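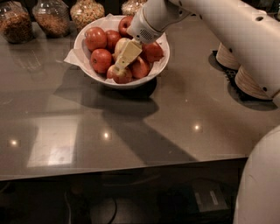
Fig. 1. Apple picking at the counter, white arm and flat gripper finger.

Week 9 handout: What does the arm really cost?

Okay, so last week we talked about whether a serving arm makes sense at all. This week it's money! Keep Fig. 1 next to you while you read, and try to put a price on everything in it - the bowl, the jars and the napkin too, please. People always leave out the small stuff.

I'll use the Salluneck snack counter plan, the one you all got in March. The lines that matter:

Gripper and spare fingers (Masimon quote): 1,890
Mounting and cabling (Clumuten quote): 943
Setup and two days of training (Ghanem): 1,609
Total before supplies: 4,442

The plan had set aside 3,000 for all of this, so we're 1,442 over before we've bought a single apple. Ouch.

Now, where do you cut? My students nearly always go for training first, and I get it, it looks soft on paper. I'd leave it alone. I'd go after the spare fingers (do we need them on day one?) and ask Clumuten to price the mounting without the cabling, so we can see what each part costs.

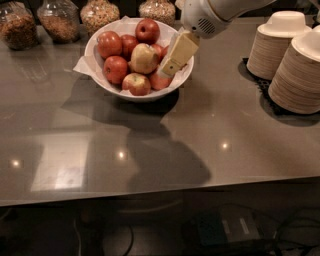
Then there's fruit. Apples get handled over and over during practice, and they bruise, so put them down as a monthly cost and don't bury them in the setup line. Same goes for napkins and paper bowls. Dry goods in jars last a lot longer, so I'd budget those once per term and check again halfway through.

One more thing on quotes - read the date at the bottom! The Masimon one runs out on May 29, 2019, and a new quote could come in higher.

For next class:
Redo the Salluneck budget so it fits in 3,000. You can move things to next year, but say which ones.
Add a supplies line with your own local prices.
Write down one question for each of the three suppliers.

One page is plenty, and pencil is fine.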